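Flernside Soap Dish with Drain Ridges: Review

Print this page | E-mail to a friend

A soap dish has one job, and most of the ones I have owned did it badly. The bar sits in its own water, the bottom turns to paste, and by the end of the week there is a ring of goo on the counter.

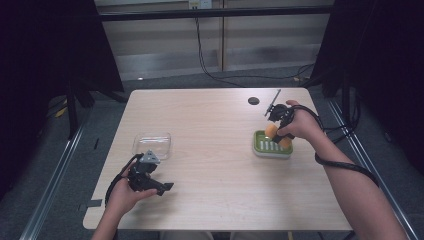 I have been using the Flernside dish since April, first at the kitchen sink and then in the upstairs bathroom. It replaced a flat ceramic saucer that came with the house. I paid for it myself.

What it is

The Flernside is plastic, green with a white rim, and it has a row of raised white ridges across the base. The bar rests on the ridges and the water collects underneath. There are no drain holes. Some people will see that as a fault, and if you want the dish to empty itself into the sink you should buy a different one. I prefer it closed, as I keep mine on a wood shelf.

It comes in a cardboard sleeve with no instructions. It weighs very little. The plastic has a slight give if you press on the long sides, but it springs back and mine has not cracked, even after a fall from the shelf to the tile floor.

Which soaps fit

Flat rectangular bars fit with room to spare. Oval bars fit too. I also keep a round-ended, egg-shaped soap from Dvořáček in the guest bathroom, and that was the one I expected trouble with. On the old saucer it rolled whenever anyone bumped the counter. On the ridges it settles if you lay it down lengthwise and let go gently. Drop it in from a height and it will rock toward the rim, though it has never gone over.

Big bars are another matter. The Karkudov olive oil block is too long when new and has to sit at an angle with one corner on the rim. I cut mine in half with a kitchen knife. After that it was fine.

Draining

I used the same brand of bar on the saucer and then on the Flernside, two people washing their hands as usual. On the saucer the bar was soft on the bottom every morning. On the Flernside it was firm on the bottom, with shallow grooves where the ridges touch. The bar lasted 28 days, which was longer than I was used to.

The water underneath has to be poured out. I do it every second day. If you leave it a week, the water gets thick and the ridges end up sitting in it, and then you are back where you started.

Cleaning

Rinse it under warm water and run an old toothbrush between the ridges. Soap film shows up on the white parts less than on the green, so tilt it toward the light to check. I have put it in the top rack of the dishwasher twice. The color did not change, but the film between the ridges was still there afterward, so I went back to the toothbrush.

Complaints

The underside is smooth, and on a damp counter the dish slides. Four stick-on rubber dots from the hardware store took care of it, but they should be in the package. The rim also has a thin molding line that I could feel with a fingernail. It does not catch on anything.

Compared with the Trorkska

The Trorkska tray I tried last year has a removable insert and is easier to clean. It also costs twice as much, and the insert warped. For a sink that gets heavy use I would still take the Flernside.

Verdict

Recommended for small and medium bars. Buy the rubber dots at the same time.

Print this page | E-mail to a friend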